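Textile Conservation Workshop — Notebook, May
Entry by S. Penner

Purpose of entry. To record the second round of wash-fastness and shrinkage trials on the cotton jersey group from the Gidell bequest, and to set down the revised handling procedure for colleagues who will continue the work on Saturday.

Background. The bequest includes a run of promotional garments made in 1981 for the Sang cycling club. The accession sheet gives the fibre as cotton throughout. Burn tests on loose threads from the side seams suggest a blend in at least two of the garments, and the sheet should be amended once the microscopy has been confirmed. No accessioned garment has been washed to date. All trials so far have used modern stand-in jersey.

Trial conditions. Swatches were washed by hand in softened water at 35 degrees with the Puton neutral detergent, at the dilution given on the container. Each swatch received 3 rinses and was dried flat on blotter, face up, away from the window. The Astix adhesive labels used in the first round came away in the bath and left a residue on two swatches. Those swatches have been withdrawn. Sewn tape labels are to be used from now on.

Observations. Shrinkage was greater along the wale than across it, as expected for single jersey. The navy swatch released colour in the first rinse only. The red released colour in every rinse and should be treated as fugitive until a cold trial has been carried out. Pilling was slight. One swatch twisted noticeably on drying; the cause is not known — possibly uneven blotting — and the trial will be repeated.

Handling. Creases set during storage remain the principal concern. Garments are to be folded as few times as possible, with a roll of acid-free tissue placed inside each fold. Sleeves are to be turned in before the body is folded. Staff are reminded that the printed areas must not be folded against themselves under any circumstances.

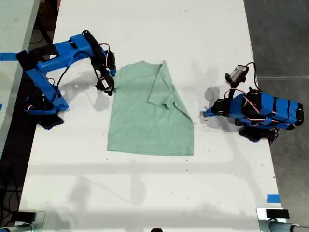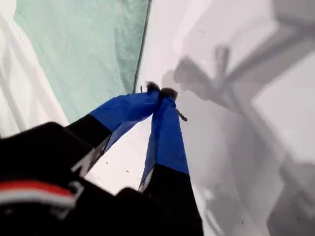
First view: pale green T-shirt, one side folded over.

Outstanding matters
1. Cold-water trial on the red, 4 swatches.
2. Repeat of the twisted swatch.
3. Tissue is running low. An order has been requested and no reply received.
4. Amend the fibre entry on the accession sheet after microscopy.
5. The pH meter read high again this morning. Recalibrate before use.

Last updated: May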